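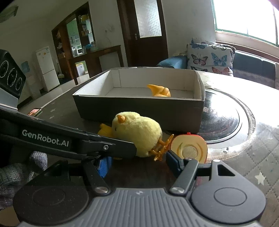 Toy chicks and ducklings

Toy chicks and ducklings are the small yellow birds that gather in nearly every toy box, and I've been writing this entry for the Kelimon household pages since 7/15/21, adding bits whenever I learn something (or trip over one). The family splits in two. There's the plush chick, fluffy and pale yellow with a little orange beak, sometimes with felt feet, and there's the rubber duckling, which belongs to the bath but never stays there!

Plush chicks

These are mostly spring toys. In Fetia, where I grew up, the market stalls put them out by the basket, and my aunt bought me one every year until I was 17. The fluff mats if you scrub it, so I dab mine with a damp cloth and brush it with an old toothbrush once it's dry. Check the eyes and beak now and then if a baby is going to have it.

Rubber ducklings

Tougher, and much easier to wipe down. The kind with a hole underneath takes in water and can grow mold inside, so squeeze it out well after a bath. I throw out any that smell musty.

Keeping them

People ask me about toy chests, and I always say an open box is plenty. A plain rectangular one with a white inside is my favorite, you can see right to the bottom and a toddler can reach in without a lid coming down on any fingers. Set it on a quilted play mat and half the tidying is a game anyway, birds in, birds out, birds in again.

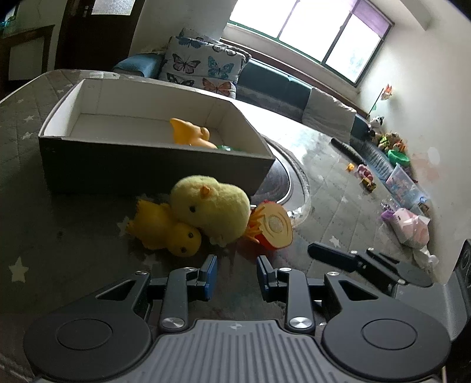
Encarnación Quintana disagrees with me about keeping both kinds together, and wrote in to say that rubber birds should get a box of their own, as hers left a plush chick damp and smelling of bath soap until September. Fair enough! I let mine drain on a towel overnight first.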